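Section 4. First Use and Daily Cooking

Read Section 2 (Electrical Safety) before you plug in the Cluvach rice cooker. The steps in this section apply to both the small and the family size unless a step says otherwise.

4.1 Before the first use

1. Take out the inner pot, the steam tray, the measuring cup and the paddle. Remove the paper disk from the heating plate.
2. Wash the inner pot, tray, cup and paddle in warm water with dish soap. Rinse and dry.
3. Wipe the heating plate with a dry cloth. Do not pour water into the body of the cooker.
4. Fill the inner pot with water to line 2, close the lid and press COOK. Let it run for ten minutes, then press CANCEL and pour the water out. A slight smell during this first run is normal.

CAUTION: The outside of the inner pot must be completely dry every time you put it in. Water drops on the heating plate will spit, and over time they leave marks that keep the pot from sitting flat.

4.2 Where to put the cooker

Choose a level surface that can stand some heat and steam. Leave a hand's width of free space behind the cooker and keep the steam vent clear of cabinets and shelves. A table works as well as a counter if the cord reaches the outlet without hanging over a walkway. Do not use an extension cord with the family size.

If you serve from the same table, leave space next to the cooker for the plates. Carrying a full inner pot across the kitchen is the most common way people get burned.

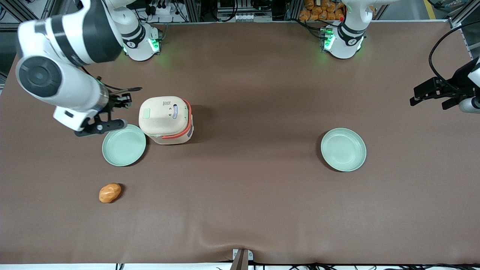 Iresha Haque wrote to us that the resting time in the first edition of this guide was too short for brown rice, and that she gets a better result by leaving the lid shut for a full fifteen minutes after the switch moves to WARM. We tested this with three kinds of brown rice and agree. The table in 4.4 has been changed.

4.3 Cooking white rice

1. Measure the rice with the cup supplied. It holds less than a standard kitchen cup, so the lines in the pot will not match if you use a different one.
2. Rinse the rice in a separate bowl until the water is only a little cloudy. Rinsing in the inner pot scratches the coating.
3. Put the drained rice in the inner pot and level it with your hand.
4. Add cold water to the line with the same number as the cups of rice. Two cups of rice, line 2.
5. Dry the outside of the pot, set it in the body and turn it slightly left and right until it sits flat.
6. Close the lid until it clicks. Press COOK.
7. When the light changes to WARM, wait ten minutes. Open the lid away from your face and loosen the rice with the paddle.

NOTE: Old rice takes up more water than new rice. If the grains are hard in the middle, add two spoonfuls more next time.

4.4 Resting times

White rice, long grain: 10 minutes
White rice, short grain: 12 minutes
Brown rice: 15 minutes
Mixed grains: 15 minutes

4.5 Keeping rice warm

The WARM setting starts by itself and stays on until you press CANCEL. Do not leave rice on WARM overnight. Brown rice dries out sooner than white. Do not use WARM to reheat cold rice from the refrigerator.

4.6 If the cooker stops early

The light goes to WARM but the rice is raw: the pot is not sitting flat, or there is a grain of rice under it. Press CANCEL, unplug, let the cooker cool and clean the plate.

The display shows code 31: the lid sensor is dirty. Wipe it with a damp cloth.

The display shows code 335: the cooker has overheated. Unplug it for thirty minutes. If the code comes back, stop using the cooker and contact the Kornwood service desk. Have the serial number from the bottom label ready.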